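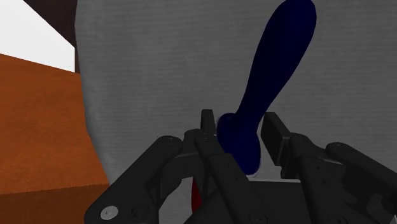

Re: [grasp-sim] Gripper stuck shut after failed lift, navy club object

From: Signe Ekström
To: grasp-sim list
Date: 25 February 2026

Roya, thanks for the logs. I have gone through them and can reproduce the fault here. Short version: the object asset is part of the problem, but the bigger part is in our own grasp check, and it affects the bench arm too. Please don't run the current build on hardware until you have read to the end.

On the earlier message, Roya Golestani wrote:

> Hi all,
>
> I was running the Jullex batch overnight on the wrist camera view and
> it halted at episode 683. The gripper had gone in on the dark blue
> club-shaped thing, bulb end down between the fingers. The controller
> reported "grasp confirmed" and started the lift. The object did not
> come up. The fingers kept closing, the links folded past where I
> thought the joint limits were, and then the release command did
> nothing. The arm went on to the next waypoint with the fingers locked.
>
> No error was raised. The run only stopped when the episode timer ran
> out. The episodes before it look normal to me, but I have not checked
> them all.
>
> Two questions. Is this the asset or the controller? And is it safe for
> Achilleas to go ahead with the bench arm, given it uses the same
> grasp check?
>
> Roya

Taking the questions in order.

1. Asset or controller

Both. The object is wide at the top, narrow at the neck and wide again at the base. The collision mesh that shipped with the Lindholm object pack is a single convex hull, so as far as the physics is concerned there is no neck at all. It is one fat shape from end to end. The fingers look as if they are around the lower bulb, with room above it, but in the collision model that room is solid.

When the fingers close on the bulb they can end up slightly inside the hull. The solver pushes back hard, the contact force reading jumps, and the grasp check sees a number above threshold and says yes. On the next few steps the solver throws the object out of the hand. The fingers then have nothing between them and the close command is still active.

I swapped in a decomposed mesh with a proper neck and ran the same batch again. The false confirmation went away on this object. I would not call that a fix. Any reading that spikes can set off the same thing, and a real force sensor has spikes too.

2. The grasp check

We confirm on a single sample. I looked back through the history and it was put in as a stopgap in November, when the filter was too slow for the batch runs. It was meant to come out again and it stayed in. That one is on me, I reviewed the change.

After confirmation we also stop looking at finger position. So when the object is gone, the controller has no way of finding out. It keeps commanding force, and the fingers travel until something stops them.

3. The locked fingers

This is the part I am most concerned about. The soft joint limits are applied in the approach and close states but not in the lift state. In lift, the finger links can be driven over center, and once they are over center the release command pulls in the wrong direction. In simulation you get a hand that won't open. On the bench you would get a hand that won't open while the arm carries on moving, possibly with somebody reaching in to free whatever is in it.

So the answer to Roya's second question is no. Achilleas, please leave the bench arm on the old build. If you have already loaded the new one, power down the hand at the controller before you put your fingers anywhere near the linkage, and don't count on the release button.

4. What I have changed

All of this is in the branch "lift-limits" on the Rusora server:

- Confirmation needs the force to stay above threshold for 200 ms.
- Finger position is checked throughout the lift. If the fingers close further than the object width allows, the state goes to fault.
- Joint limits apply in every state.
- Fault stops the arm as well as the hand. Before, it only stopped the hand.
- If release is commanded and the fingers have not moved after 2 seconds, that is a fault too.

I reran 1,939 episodes with the original bad mesh left in on purpose. The spike still shows up in the force trace, as expected, but it no longer gets through as a confirmed grasp. I have not tested the release fault on hardware and I would like someone else to do that, with the arm parked and the hand clear of the table.

5. Still open

I don't know how many other objects in the pack have single-hull meshes. Anything with a narrow middle should be treated as suspect. Gunvor, you had a script that compared hull volume to visual mesh volume. Could you run it over the whole pack and post the list?

The results from Roya's batch should not go into the Surken report as they stand. Grasp success there is counted from the confirmation flag, so it may be too high. Counting from object height at the end of the lift would be better. Roya, do you still have the object poses, or only the flags?

Gunnel asked me separately if this needs a safety note in the bench logbook. I think it does, even though nothing happened on the bench. I'll write it up and send it here for comments before it goes in.

Please review the branch if you have time, the state machine file in particular. I would rather have two people go over the lift state than merge it quickly.

Signe

--
Signe Ekström
Simulation and control

grasp-sim mailing list | Contact the list owner | Back to top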